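Gallery: Tabletop Arm Practice, Estton Workshop

These pages go with the bench rules for the small arms at Estton. Yi-chun Fung wrote the first version, and Ya-wen Yuen revised it in September after the Trivamberg group asked to use it too. Anyone booking a bench should read the rules first. Booking forms go to Fulvio Testa.

The rules that come up most:

Check the table label against the log sheet before power goes on. Runs logged under the wrong table get thrown out. We lost run 1508 that way.

Hands stay off the tabletop while the arm is powered. If a cube lands somewhere it shouldn't, stop the arm, then reach in.

Leave open table between the plate and the bin. Keep both clear of the base.

Cables need enough slack for the full reach of the arm. Move it through its range by hand, power off, and look for anything that pulls or snags.

Tape is fine for holding a cable to a link. It must not cover a joint.

Write down a dropped cube as a dropped cube. King-fai Kan reads every sheet, and a blank box comes back to you.

Questions about the log sheets go to Yaowalak Kongkaew.

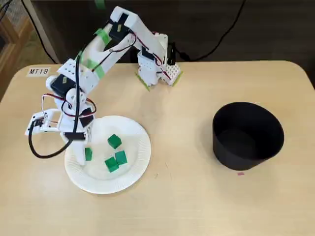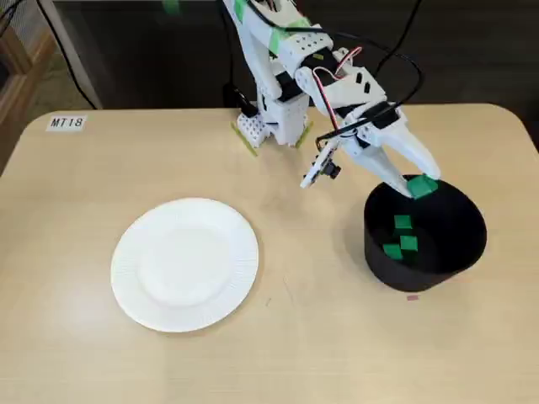 Table MT18. First picture: four green cubes on the plate. Second picture: one cube in the gripper over the black container, three inside.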